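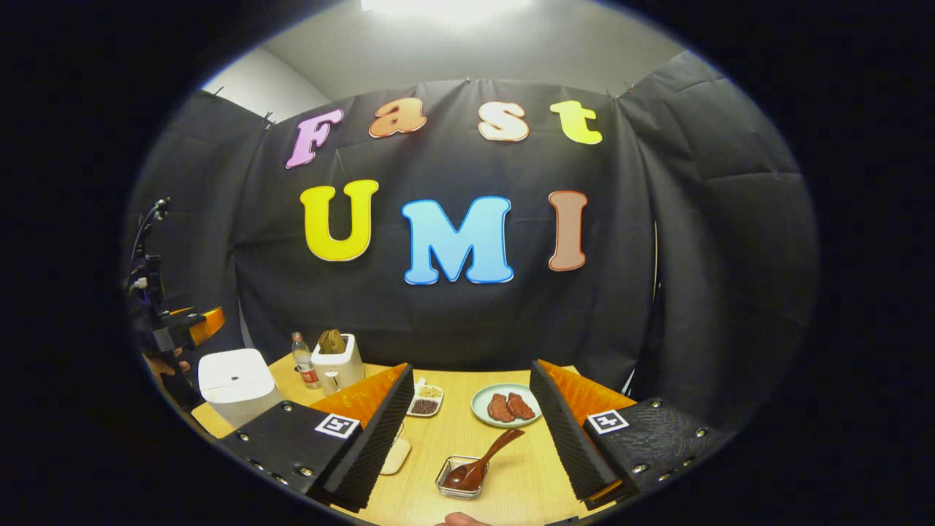

The price list from Kurian runs to four pages, and I had read all of them twice before I drove out to Borkport to meet the woman who wrote it. She hires out tabletops. More exactly, she hires out a table, black cloth to hang behind it and down both sides, and enough household bits to make the table look lived with. The basic hire is £245 a day. My first question was the obvious one.

"People ask that in the first minute," she said. "They say, I've got a table at home, I've got a toaster at home. And I say fine, use them. Half of them ring back."

What about the other half?

"I suppose they used their own toaster."

I had expected more of a sales pitch, and I'll admit it would have been easier to argue with. She trained as a shopfitter, spent a while dressing show homes at Dredow, and started the hire business after a builder there threw out a kitchen's worth of props and she took them away in her van. Her stock book now lists 138 separate items. She was keen to tell me this was down from what it had been.

"I used to say yes to everything. Cake stands. A fondue set. I had a fish kettle, do you know what it costs to store a fish kettle? People look at a table for a few seconds. They want to see bread, a drink, a plate with something on it. If they have to work out what a thing is, they've stopped looking at whatever you wanted them to look at."

This sounded to me like a tidy way of explaining why the sets are so small. A white toaster with a slice of toast standing up in it, a water bottle with a red label, a little white bin with a lid, a green plate. I put it to her that a customer paying that sort of money might feel short-changed by a plate and a bin.

"They're paying for the cloth," she said. "The cloth and the time. Anybody can buy a plate."

She went on about the cloth for longer than I can print. It has to be black and it has to go down the sides as well as across the back, or the eye wanders off to the radiator. She clips it along the top edge with small clips and lets the side pieces hang in folds. I asked whether folds weren't simply what you got when you couldn't be bothered to iron. She laughed at that, though not for long.

"A flat side looks like a bin bag. Try it. You stretch it out flat and every crease shows and it goes shiny. Let it hang and you don't see creases, you see curtain."

I did try it, as it happens, at home with an old blackout lining and a bag of bulldog clips, and she is right about the shine. I am less sure it needs a professional. My lining went up in the time it takes to boil a few eggs, and it stayed up until I shut the door too hard.

Where I parted company with her was over the lettering. Many of her customers have a name spelled out on the back cloth in big foam letters, each in a different colour. I find these cheerful for a moment and then rather tiring, and I said they put me in mind of a nursery door. Why pay for a plain black background and then cover it in pink and orange and yellow?

"Because it's plain black," she said. "That's what it's for. Put those letters on a cream wall and they'd vanish."

But they do lean, I said. A row of them never seems to sit quite level.

"Customers put their own letters up. I offer to do it and they say no, we'll manage. I carry a spirit level in the van and I could count on one hand the times it's come out." She thought about this. "I don't mind them leaning. It looks as if a person did it."

The food is the part people write to her about. A usual set has a pale wooden top with a small white tray in two halves, pale yellow grains in one and dark brown beans in the other, and then a plate with a pair of reddish-brown slices that look like steak. I wanted to know who eats steak with toast and a tray of dry beans. She said it wasn't a meal.

"It's a table. It's what's on a table. You've got big things, flat things, tiny things. The beans are there for size. If everything's as big as a toaster it looks like a shop shelf."

I asked whether the tray ever survived a whole day with both halves still sorted.

"No," she said. "You get strays. I've found beans in the van, in my shoes, in the hem of the cloth. I tell customers to bring a sieve and they think I'm joking. If you want to keep the two apart, fill each side to halfway and no more, and don't carry the tray about. Lift the cloth round it if you have to."

That was the first piece of advice in the conversation I would have paid for. There was a second, to do with spoons. She likes a wooden spoon stood in a small glass dish near the front, with the handle pointing up and off to one side. Laid flat on a wooden top, she says, a wooden spoon disappears, even a dark one. I had taken the dish for fussiness. Having since lost a spoon on my own kitchen table while looking straight at it, I will let that one go.

I pressed her about the little round wooden board, though, which looks to me like a coaster and seems to have no cup to go under. She has nine of these in stock. Does anyone need them?

"It fills the gap on the left."

Is that all?

"You'd notice if it wasn't there."

I don't believe I would, and I told her so. We left it at that.

Business has not been steady. She took £3,870 in August, her best month, and says she then had weeks when the only call was from a man who wanted to borrow a curtain. A rival, Vastuswood, has begun offering a similar set for less, and she was careful about what she said of them. Her one complaint was over tabletops. She uses a light wood and nothing else, and refuses to send out anything dark.

"They do a walnut colour. Lovely in a dining room. Put black cloth behind it and where does your table stop? You can't tell. It's like looking down a well with a toaster in it."

Does the customer care?

"The customer doesn't know why they don't like it. They just don't book again."

This is convenient reasoning for somebody who owns only light tables, and there was no one from the other firm in the room to answer it. I asked what she would say to a reader with a folding table, a few metres of black fabric and a drawer full of clips.

"Put a light above it, as high as you can get it. Take half of what you were going to put out and leave it in the kitchen. Don't line things up along the back like skittles. Bring some forward." She looked at my notebook. "Are you going to print that? I charge for that."

I asked to see a set being packed away before I left, and she did one for me in the unit behind her office. The plates went into tea towels and the toaster into a box that had been made for a different toaster. The cloth came down last and was rolled, never folded, around a cardboard tube. She swept the table with the side of her hand, missed a bean by the edge, and went back for it.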